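Chapter 7
Keeping Things: Storage, Backup and the Art of Losing Less

Every office believes it has backups. The belief is usually sincere, often written down, and tested for the first time on the worst morning of the year.

Take Sovero, a maker of garden furniture with 73 employees and one very busy server closet. In May the company lost its order history. The cause was a cleanup script that deleted old files, and it had been given a generous idea of what counted as old. The staff stayed calm. They had a backup, after all, and it ran every night at 2. It had been running every night at 2 for years, faithfully copying a folder that had been moved somewhere else during an office renovation. What Sovero owned was a large and perfectly preserved collection of empty directories.

This chapter is about the gap between having a copy and being able to use one. The hardware side of storage was covered in Chapter 6, and you will need some of it again, mainly the difference between a failed drive and a failed array. The rest is habit and paperwork, plus a certain amount of suspicion.
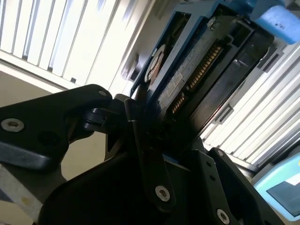 We start with a distinction that costs people more money than any other in the field. Redundancy keeps a system running when a part dies. Backup lets you return to an earlier state when the data itself is wrong. A mirrored pair of drives will protect you from a bad bearing. It will also copy your mistake to the second drive faster than you can say "wait" – and it will do so without a single error message, as it was built to do.

Prasier, a regional bookseller, learned this from the other direction. Its backups were excellent. They were kept on a shelf above the server they protected, and the sprinkler system did not distinguish between the two. Replacing the equipment was a small bill. Retyping 1000 supplier records from paper invoices was a larger one, and it took up most of a summer.

You may feel that you would never do such a thing. Hold on to that feeling until Section 7.4, where you will be asked to find out where your own copies live.

A few terms will turn up throughout. The recovery point is how far back you go when you restore, or, put less kindly, how much work you have agreed to lose. The recovery time is how long everyone stands in the hallway while you do it. Retention is how long old copies are kept. Drornar, the shipping firm in our long case study, kept 199 of them and had never opened one.

Section 7.1 sorts data by how much you would miss it. Section 7.2 compares full, incremental and differential backups, with the arithmetic for each. Section 7.3 deals with off-site copies, and Section 7.4 with the restore test, a simple procedure that most organizations plan to carry out next quarter.

Before you go on, write down the last file you restored from a backup and the date you did it. If the page is still blank after a minute, leave it blank and turn to Section 7.1.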